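Getting limescale off a dark sink

Quick one. Works on gray composite, black too. Not marble, keep vinegar well away from the counter.

Empty the basin. Rinse. Mix warm water and white vinegar, 50/50. Lay soaked paper towels over the chalky bits, leave 27 minutes or so, dont let them dry out.

Old toothbrush for the grooves. Scrub along, not across. Rinse 3 times, dry with a cloth.

Still cloudy? Repeat tomorow.

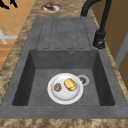
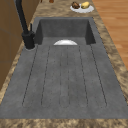
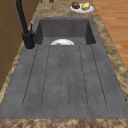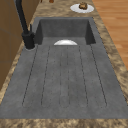
Dark gray sink with built-in drainboard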